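Plomidico Forums > Arms and Grippers > Buying and Budgeting

Topic: First arm for a small shop, what should I plan for besides the arm?

pletdale_kirsten
Posted 7/11/18

Hi all! Long-time reader, first thread. I run the bench side of a small wooden toy and puzzle shop in Pletdale and we finally have the go-ahead to put money into an arm. The job is simple to describe: pick up small wooden blocks from a table, turn them, set them down in a tray. All day. We do it by hand now and my wrists would like a word.

My draft list so far is the arm, a gripper, a table and 2,000 set aside for "other." I have a feeling "other" is where the trouble is. What did you wish you had put on the list? I'm so excited about this that I've already taped the footprint out on the floor.

Kirsten Østergaard

benchdog
Reply 1

Welcome! Great first job for an arm, blocks are friendly parts. 2,000 for other is low if it has to cover fingers, mounts, cables and any kind of guarding. I would double it before you talk to anybody selling anything.

Also ask what the arm can lift with the gripper ON. The number on the sheet is for the bare flange. Gripper, bracket, sensor, cable, it all comes off the top.

m_sandu
Reply 2

Margareta here, I set up cells for a packaging outfit and I love threads like this one. Kirsten, here is how I would split it up.

Table first. Everybody spends on the arm and then bolts it to whatever is lying around. You want something stiff that won't creep when the arm stops hard. Get it bigger than you think you need too. The arm itself eats a surprising amount of room when it leans out over the work, and you still need a spot for the tray going in and the tray coming out.

Next is the cable, and I will die on this hill. If the cable runs on the outside of the arm, leave slack at every joint and plan where that slack is going to go when the wrist turns over. Too short and it pulls at the connector, too long and it finds something to catch on. Put ties, clips and one complete spare cable on the first order. We were down for 20 days once waiting on a cable that cost less than lunch for the crew. 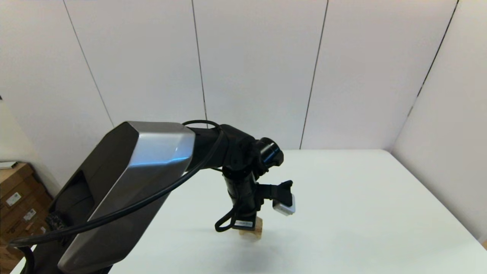 Then the stuff at the wrist. A gripper by itself is fine for a week, and then somebody wants a sensor on it, and the sensor wants a bracket, and the bracket has to clear the part and the table when the wrist tilts. Draw that up before you buy, even if it's a pencil sketch. I keep the bracket in its own budget line because we always end up making it twice.

Last one: finger pads. Bare wood is kinder than shiny plastic but it sheds dust, and pads wear. Buy a handful of sets and write the part number on the wall.

old_relay
Reply 3

Going to disagree on the table. Buy the arm first, run it on a borrowed table for a month, and THEN buy the table. You don't know your reach until you've worked with it. I've seen two shops buy a beautiful big table and end up using one corner.

m_sandu
Reply 4

Fair, but a borrowed table that wobbles will have her chasing placement errors that aren't the arm's fault. I'd take the oversized one over a month of that! If money is tight, buy a plain flat top and skip the fancy grid of holes. You can drill your own.

benchdog
Reply 5

I'm with Margareta on stiffness and with old_relay on waiting. Could you rent? Ragnarsson used to have a bench cell you could take for 27 days with a table included, and part of the rent came off the price if you kept it. No idea if they still do.

pletdale_kirsten
Reply 6

This is so helpful, thank you! I called Ragnarsson and they do still rent it, so that goes in the plan for the end of July. Jaltora quoted me on the arm alone and the quote says nothing about a cable at all, so now I know to ask.

One thing I'm stuck on. Our blocks come in 50 shapes and sizes. Is one gripper going to manage that or do I budget for two?

old_relay
Reply 7

Sort them by the width where you'd grab them. I bet most fall into a couple of groups. One gripper, two sets of fingers, and swap between batches.

m_sandu
Reply 8

Yes, on that we agree completely — one gripper. Measure the widest and the narrowest, check both against the stroke, and leave the really odd shapes to your hands for the first year. You'll have plenty to learn on the easy ones, and it's fun, I promise.

Ask Jaltora for the cable price in writing. And the length!

benchdog
Reply 9

Mail the rental people your smallest and biggest blocks ahead of time, so the fingers that show up with the cell fit something.

pletdale_kirsten
Reply 10

Boxing them up tonight. Revised list has the spare cable, bracket, pads and two sets of fingers, and "other" is now 4,000. I'll post the layout once I've had the rental in and moved my floor tape a few more times.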